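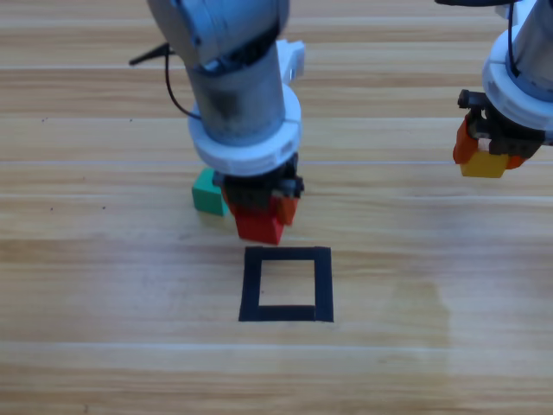 Light honey-brown wood with the seams between the planks left visible.

HOLBRIDGE INTRODUCES MUSBY TABLETOP FOR HOMES, CLASSROOMS AND WORKSHOPS

July — Holbridge today announced Musby, a wooden tabletop sold without legs for customers who already own a base or plan to build one. Musby goes on sale this month through the Holbridge website and at 50 independent furniture and hardware stores. The starting price is $400.

The new tabletop replaces Cassim, which Holbridge has made since the company opened and which will be discontinued when current stock is gone. Customers who own a Cassim top can still order replacement mounting hardware and touch-up oil.

Musby comes in two lengths. Both have the same depth and the same mounting pattern, so a base bought for the shorter top can be moved to the longer one with an added center support. Existing Cassim bases will fit either length with no new holes.

"People kept asking us for a top they could work on during the day and eat at in the evening," a Holbridge spokesperson said. "They also asked us to stop shipping legs they were going to throw out. That was a fair request."

Each top arrives oiled and ready to use. Holbridge recommends a second coat after the first month, then one coat a year — more often in a classroom or shop. Spills should be wiped up with a damp cloth. Light scratches can be sanded by hand along the grain and oiled again.

Tape can be used to mark out work areas on the surface. Holbridge advises waiting until fresh oil has fully cured and pulling the tape back slowly at a low angle. 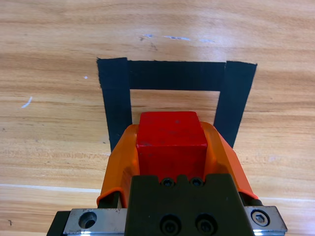
Delivery and Returns

Musby ships flat in a reinforced carton. Two people are needed to carry and mount either length. Unused tops may be returned in their original packaging, and return shipping is paid by the customer. Tops that arrive damaged will be replaced at no charge.

Orders for schools and other large buyers are handled by Tanine, the company's distribution partner, which can arrange delivery outside class hours.

About Holbridge

Holbridge makes wooden tabletops, benches and shelving for home and commercial use. Store listings, care instructions and mounting templates are available on the company's website. Press inquiries and sample requests can be sent through the contact page.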